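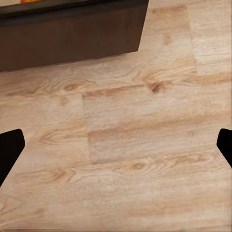
Leltska 双臂仿真拾取数据:数据说明

概述
Leltska 用于在仿真环境中比较两种夹爪控制器:Odeston 位置控制器与 Danko 阻抗控制器。机器人本体、手臂与相机模型在两组中保持一致,仅替换控制器。任务物体以小型橙色南瓜为主,起始位置在木地板上。

数据规模
共 1,159 条轨迹,其中 278 条由人工标记为失败并予以保留。场景布局 77 种,训练与测试按布局划分,同一布局不跨集合。

相机
每条轨迹提供头部视角与腕部视角,时间戳对齐。腕部相机随末端运动,两指位于视野两侧,接近地面时画面中常常只有地板纹理和家具下沿。仅用腕部视角训练时,目标物体可能长时间不可见,建议与头部视角联合输入。头部视角可同时覆盖双臂;下例中右夹爪夹持一个南瓜,左夹爪为空,另一个南瓜仍在地板上。

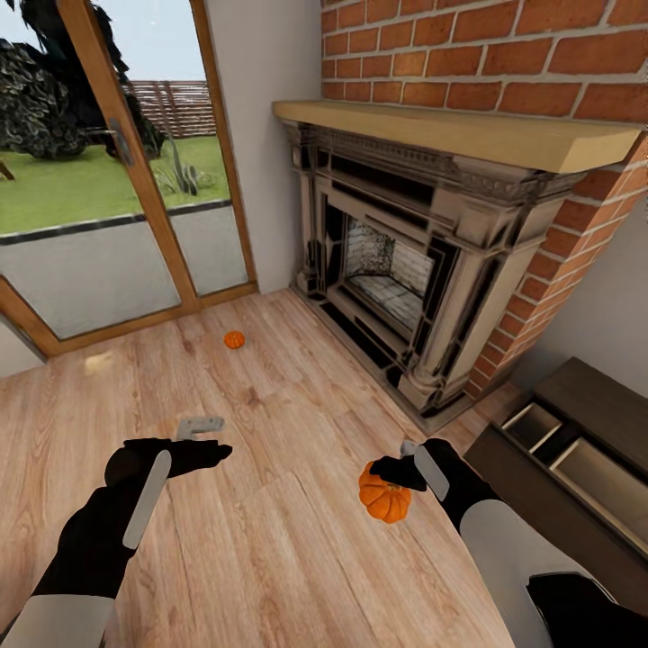 控制器设置
1. Odeston:目标为末端位姿,夹爪开合量连续给定,到位后保持。
2. Danko:目标为末端位姿加刚度,夹爪闭合时限制力矩。
3. 两组使用相同的初始关节角与随机种子。更换控制器后须重置仿真,不可在同一回合内切换。

评测方法
夹爪闭合后物体离地并保持到回合结束,计为成功。中途掉落后再次夹起的,单独记入 regrasp 字段,不并入首次成功率。目标位于机身正前方时,左右臂均可到达,由策略自行选择,标注中的 arm 字段记录实际使用的一侧。

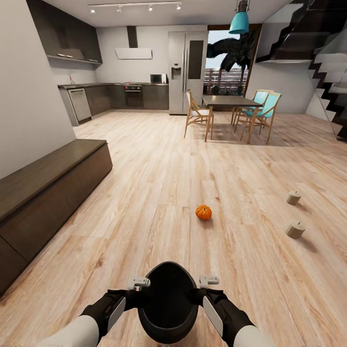 选择手臂后,另一侧手臂的指令仍会写入日志,数值为保持当前位姿。计算动作误差时应按 arm 字段屏蔽未使用的一侧,否则静止手臂会拉低平均误差,两种控制器的差距也会被掩盖。

已知问题
- 有 11 条轨迹的腕部视角缺少首帧,读取时请以头部视角的时间戳为准。
- 地板摩擦系数为固定值,未做随机化。Danko 组在低刚度下会推动物体滑移,该现象对摩擦设置敏感。
- 木纹贴图在近距离下较模糊,不适合评估依赖纹理的视觉定位方法。
- 八月之前的版本中,左右夹爪的开合量符号相反,混用新旧版本前须先转换。

字段
episode_id、layout_id、controller、arm、joint_pos、ee_pose、gripper、success、regrasp。角度单位为弧度,长度单位为米。

维护
控制器接口:Juraj Oravec
场景与渲染:Oriana Yáñez
标注复核:Miroslava Říha
提交问题时请附 episode_id、控制器名称和复现用的随机种子。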